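Stolwood Library Service
Young Readers' Pages: What Is a Simile?

A poem often tells us what one thing is like by naming another thing. When the poet uses the word "like" or the word "as" to do this, the result is called a simile. You say it SIM-uh-lee.

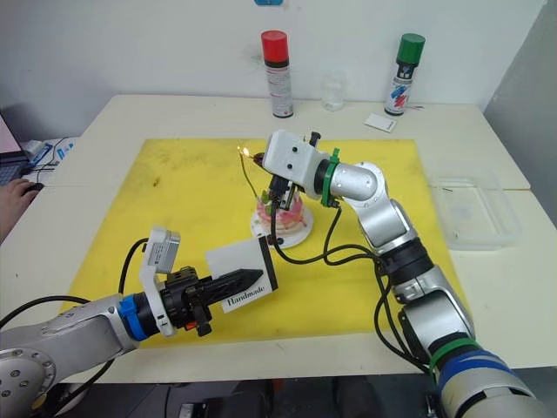
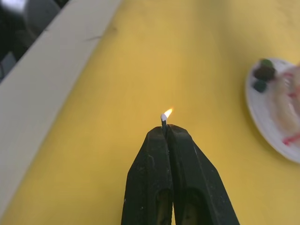 Suppose a poet wants to write about her grandmother's laugh. She could write, "My grandmother has a loud laugh." The sentence is clear, but many people have loud laughs. She could also write, "My grandmother's laugh is like a drawer of spoons falling down the stairs." Now the reader can hear it.

A simile has two parts. The first part is the thing the poem is about - in this case, the laugh. The second part is the thing it is compared to, the drawer of spoons. The two should be different in most ways and alike in at least one. "A pond is like a lake" does not surprise anyone.

Similes and metaphors

A metaphor also compares two things, but it leaves out "like" and "as." "The moon is like a coin" is a simile. "The moon is a coin" is a metaphor. Poets use both, sometimes in the same line.

Some similes have been used so often that readers no longer notice them. "As cold as ice" and "as busy as a bee" are two of these. They are not wrong, and they may be used in everyday speech. In a poem, it is better to look for one of your own.

Here are four lines by Montserrat Xolalpa, from her poem "Bus to Skekcombe":

The rain came down like pencils,
the road was thin as thread,
and all the sleepy houses
pulled the hill up like a bed.

There are three similes in these lines. Read them aloud and find each one. Which line uses "as"?

Try it yourself

Choose a person, an animal or a kind of weather. Write down what it sounds like, how it moves and how it makes you feel. Next to each note, write the name of something else that is the same in that way. Pick the pair you like best and join the two with "like" or "as."

Readers aged 12 and under may hand in a poem at the Stolwood front desk. Poems should have no more than 100 words and must contain at least one simile. Please write your first name and your age on the back of the page.

Page last reviewed 15 July 2014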